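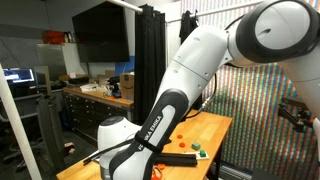

Arm side of the bench, cable strapped along the limb, striped backdrop behind the table.

September 23, 2024
Discs and blocks, teleop. Me driving, Trilok Rawat on the recording machine.

Task sheet is the short one: pick up a disc, set it down at a called spot on the table, back off, stop the recording. Same again with a cube onto the white holder. The Tefera people want both in a single set with the colour named in the label, so Trilok types the label before I move and reads it back to me. That slows things down a bit but we had three mislabelled runs in June and I don't want to go through those files by hand again.

Started on the leader arm from Grureck. Lag felt the same as last week. The wrist joint on the leader is still stiff in the last part of its travel, so I come in at a slant when I should come in flat. With the cubes it doesn't matter much. With the discs it does, they are thin and one finger rides up on top. What helped was coming down a little wide, touching the table with both fingers, then closing slowly. I had the force limit set low for this and it did not fault out.

Tried hand guiding for the disc pick as well, to compare. It is easier to get the angle right that way, but my arm is in the side camera for the whole approach and Clendeo's loader throws out anything with a hand in view. Did 11 of those and kept them in a separate folder. They are good paths, so they may be useful for replay - arm only, no person - if someone has time to write it.

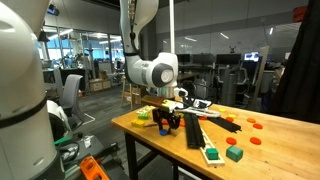 Gripper over the blue disc, fingers open. Green cube on the white holder, the bigger teal one on the wood beside it.

Notes on layout. The rails stay in the middle of the bench. I asked about moving them and the answer was to leave them, the other job uses them. It means any disc placed close to them has to be approached along the rail and never across it. I clipped one on a fast move in the afternoon, no damage, redid the zero anyway.

Move the discs between runs, every run. I got lazy for a stretch and Trilok pointed out that I'd been putting them back in nearly the same spots. Those runs are marked "narrow" in the sheet. Keep them, but don't count them toward the 400 we owe.

Cube onto holder: the raised rim catches the cube if you let go early. Lower until it touches, wait, open, then straight up. I was pausing too long before opening and the pause shows up in the policy as dithering, same as it did with the Kurkden trays. Keep it under a second if you can.

Running total on the drive is 2,072 files counting the old set. Backup started before we left.

To do:
Loosen leader wrist, or swap it for the spare
Check side camera exposure with the ceiling lights on and the blinds down
Fix the label for yellow, it was spelled two ways
Ask Clendeo if they'll take the hand-guided runs with the arm masked out
Trilok drives next session, I'll record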